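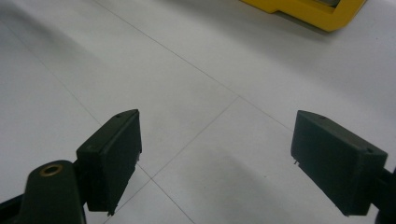
Figure 1. White floor tile.

Residue Left by Household Floor Cleaners on White Tile
Rin Yokoyama and Kaede Ebihara
Materials in the Home, spring term project

Introduction

White tile is common in kitchens, bathrooms and hallways, and people who live with it often complain that it looks dull soon after it has been mopped. The usual response is to mop again with more cleaner. We wanted to know if the extra cleaner was part of the problem. Our question was whether a stronger mix leaves more residue on glazed white tile, and whether wiping with plain water afterward makes a difference that a person can see.

Background

Most floor cleaners contain surfactants, which loosen grease and hold dirt in the water so it can be carried away by the mop. Some of the liquid always stays on the floor. The water in it evaporates and the other ingredients do not. On a dark or patterned floor this thin film is hard to notice. On a glossy white one it shows up as streaks when light comes in from the side, and it can also hold dust from shoes.

Hard water adds to this. The minerals in it dry on the surface as well, so a dull floor is not always the fault of the cleaner. We tried to keep the two apart by including a tile treated with tap water only.

Grout behaves differently from tile. It is porous unless it has been sealed, and it takes in dirty mop water along with whatever is dissolved in it. We did not test grout, but we come back to it in the discussion.

Materials

The tiles were glazed white ceramic offcuts from Morikawa, the building supply store near campus. We used two cleaners, Kallel and Jilex. Both are sold as concentrates. Kallel has a strong scent and foams a lot when shaken. Jilex is nearly clear and foams very little. We also used cotton cloths, a kitchen scale, a measuring cup and a desk lamp with a bendable neck.

Method

The tiles were washed in hot water, dried with a clean cloth and left overnight in the ground floor lab at Otness Hall. Each cleaner was mixed at the strength given on its label and again at 2 times that strength. We poured out 200 ml of each mix and dipped a folded cloth in it. The cloth was wrung out by the same person every time (Kaede) so that it would hold a similar amount of liquid.

Each tile was wiped in one direction, then left flat to dry. This was repeated until it had been treated 3 times. A second set got the same treatment, but each wipe was followed by a pass with a cloth dipped in 100 ml of plain tap water.

To compare the tiles we turned off the ceiling lights and set the lamp low so the light ran across the surface. Classmates who did not know which tile was which sorted them from clearest to most streaked. We also drew a dry black cloth across each tile and looked at what came off.

Results

The tiles wiped with the stronger mixes were placed at the streaked end of the row by nearly everyone. The strong Kallel tile was usually last, and it left a faint pale smear on the black cloth. At label strength Jilex was hard to tell apart from tap water. Kallel at label strength showed light streaks near the edges, where the liquid had collected.

Rinsing helped in every case. The rinsed strong Kallel tile looked much like the unrinsed one at label strength. For Jilex at label strength, the rinse made no difference that our classmates could agree on.

The tap water tile was not perfectly clear. It had small cloudy spots that we think are minerals.

Discussion

The results support the idea that using more cleaner than the label says makes white tile look worse. We cannot say that one product cleans better than the other, as there was no dirt on our tiles to begin with. A cleaner that leaves a little more behind may still be the better choice for a greasy kitchen.

Our sorting test depends on people's eyes and on the angle of the lamp. A gloss meter would have given us readings to compare. The offcuts were also new, and worn glaze may hold more residue.

If we continued this project we would add grout lines, both sealed and unsealed, and repeat the rinse test with distilled water. We would also like to try a flat microfiber mop, which is what the cleaning staff at Otness Hall use in the corridors. Rin has started a small grout sample in a baking tray, but it was still curing when this report was due.

Work on the project

Rin prepared the mixes and kept the notes. Kaede did the wiping and wrote the background section. The sorting test and the discussion were done together.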